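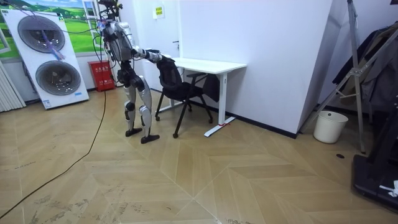

浅色人字拼木地板，白色书桌，黑色网面椅背。

拉特港看地板记

发表于 2026-03-10 分类：出门

家里要换地板这件事，从去年八月说到现在，已经说成了一种家庭气氛。每次有客人来，我们都要指着客厅靠阳台那块翘起来的地方解释一番，客人也都很配合地踩一踩，听它叫一声，然后说还行，不仔细听听不出来。所以当特拉努斯（Trarnus）地板厂寄来开放日的请帖时，我没怎么犹豫就报了名。请帖上写着“走近木头”，印在一张摸起来很像塑料的纸上。

工厂在拉特港（Latport），从市里坐火车过去要换一次车。换乘站有一家面包房，只卖两种面包，一种卖完了。到了拉特港，出站口有块牌子，画着一片树叶和一个箭头，我跟着箭头走，走到一家幼儿园门口。问了人才知道，幼儿园的标志也是树叶。工厂在河的另一边，要过一座铁桥，桥上风很大，请帖就是在那儿吹走的。好在门口并不查请帖，登记的姑娘问我叫什么，我说了，她在表上找了半天，最后把我写在了背面。

每人发一个纸袋，里面有宣传册、一支笔、一小块橡木样板，还有一副耳塞。耳塞是黄色的，装在一个印着“聆听木的声音”的小盒子里。我觉得写文案的部门和买劳保的部门应该坐下来吃顿饭。

参观从原木堆场开始。按说这是最无聊的一段，木头躺在那儿，人站在那儿，双方都没有什么要表示的。但我喜欢堆场的气味，有点酸，像打开一个很久没洗的酒桶。带队的讲解员说，橡木要先在露天放着，再进棚里阴干，最后才进窑。有人问为什么不直接进窑，讲解员说可以，那样木头会裂。那人又问，裂了怎么办。讲解员想了想，说，那就卖给别人。大家笑了，他没有笑，继续往前走。

烘干窑我们只看到了门。门上有个小窗，窗上全是水汽，大家排着队，轮流往里看水汽。讲解员在旁边讲含水率，讲得很细，我记下来的只有一点：地板进家门之后，还要在要铺的那间屋里平放几天，让它适应一下。我家那批旧地板，当年是送货当天下午就铺上的，铺的师傅晚上还要赶一场亲戚的婚宴。阳台边上那一声叫，现在算是找到出处了。

开料车间很吵，耳塞派上了用场，也就听不见讲解了。我们看着讲解员的嘴动，频频点头。锯末顺着管道往外抽，抽得很干净，可我回家以后还是从袜子里倒出来一小撮。车间墙上贴着一张安全标语，旁边贴着食堂菜单，菜单前面围的人多一些。

真正想看的是拼花。特拉努斯做两种斜拼，一种人字拼，一种鱼骨拼，外行常常混着叫，我就是外行，混着叫了好多年。人字拼用的是长方形的料，两头切成直角，一块的端头顶着另一块的侧边，铺出来是错着咬的。鱼骨拼的料两头是斜切的，尖对尖，中间能拉出一条直线。讲解员把两块样板往地上一放，问大家喜欢哪种，几乎所有人都指了鱼骨。他说鱼骨废料多，所以贵。再问一遍，指人字的就多了起来。

我问他小房间铺哪种合适。他反问房间是不是方正。我说基本方正。他说，世上没有方正的房间，只有没量过的房间。说这话时他很疲倦，看样子以前在很多人家里量过。他的建议是从房间中间弹线，往两边铺，把不方正的账都算到墙根，再用踢脚线盖住。我又问方向，他说人字的尖头最好朝着窗户，或者朝着进门的方向，夫妻意见不一致的，就朝着出钱的那一位。

午饭在食堂吃，参观者和工人分两个窗口，菜是一样的，我们的多一片柠檬。土豆汤很好，盐放得果断。同桌的一对夫妇是专程来看楼梯踏板的，发现今天不讲楼梯，两个人倒也平静，说那就看看地板，反正楼梯下面也是地板。他们带了自己家楼梯的照片，给全桌看了一圈。那个楼梯确实该换。

下午去展厅。展厅比车间安静得多，灯也打得讲究，什么颜色的木头放进去都显得贵。每种地板都有名字，“晨雾”“旧修道院”“北岸”“北岸二号”。我把“晨雾”和“北岸”来回看了好几遍，觉得是同一块板，问了旁边的销售，她说“晨雾”更有情绪。价目表上，情绪的差价每平方米是6块。

隔壁展位是塞萨（Cesa）的涂饰油。他们跟工厂合作，所以在展厅里有一个角落，角落里有一位非常热情的先生，正往一块木板上倒红酒。倒完了擦掉，没有印子。再倒咖啡，擦掉，也没有印子。有位老太太问能不能倒酱油，他没有酱油。老太太说那就没有参考价值。我同意老太太的看法。我家地板上最深的那块印子是酱油，还有一块是指甲油，再有一块来历不明，搬进来就在。

关于油和漆，这位先生的立场当然很明确，不过讲得还算公道。漆面省事，平时拖拖就行，但划了就是划了，要修得整片打磨。油面要勤快些，过一阵就得补，好处是哪里坏了补哪里。他问我平时打扫勤不勤。我说看情况。他点点头，给了我一本漆面的小册子，是别家的。

转椅这个问题是另一位参观者提的，我替他记一笔，因为我也有同样的烦恼。书桌前那一小片地，铺什么都先坏那里。销售的回答是：换软轮，或者垫一块垫子，或者少坐一会儿。硬轮子碾过人字拼，最先磨的是拼缝两侧的边，油面尤其明显。她还说倒角做小一点会好些，大倒角好看，可轮子走过去一路咯噔，家里像通了有轨电车。我们家书房本来就紧挨着孩子的卧室，电车就算了。

展厅最里面挂着厂史。工厂的前身叫斯珀林（Sperling），做的是酒桶和鞋楦，后来酒桶不行了，鞋楦也不行了，才改做地板。墙上有一把旧时的刨子，旁边的说明写得很长，字很小，大意是传统从未中断。再往下看，中断过两次，一次是火灾，一次是发大水。我对这家厂的好感大概就是从这段小字开始的。

最后一项是动手体验，每人领6块小料，在一块底板上拼一小段人字。看着容易，拼到第四块就开始歪。我那一份歪得尤其有信心。旁边的小朋友拼得笔直，他母亲拍了照，顺便把我的也拍进去了，估计是留着做对比。讲解员走过来看了一眼，用指节敲了敲我的第一块，说，第一块就偏了，后面都是跟着它走的。然后他帮我把整段推散，让我重来。第二遍好一点，胶水沾到了袖口，现在还在。

出口处有个小卖部，卖砧板、杯垫和一种木头做的书签。书签很厚，夹在书里书会合不上。我买了一块砧板，200块，背面烙着工厂的名字，烙得有点糊。试用装的护理油我也拿了一瓶，塞在纸袋里，到换乘站的时候发现盖子没拧紧，宣传册因此得到了很好的保养。面包房另一种面包也卖完了。

给也想去的人几句实在话。鞋子穿平底的，堆场那段是碎石路。家里的平面图带上，展厅的人愿意帮你估用料，而且会提醒你斜拼要多备料，别照着净面积买。想看楼梯的先打电话问。开放日下单据说有优惠，满3000减一笔，减多少看你问的是谁，我问了两个人，得到两个数，都写在宣传册上了，现在被油泡着看不清。

样板我带回来放在客厅，按讲解员教的，早上看一次，傍晚看一次，开灯再看一次。“晨雾”傍晚发黄，“北岸”傍晚也发黄。家里投了票，人字拼通过，颜色没有通过，尖头朝哪边改天再议。翘起来的那块地板还在叫，昨天来的客人说，仔细听还是听得出来的。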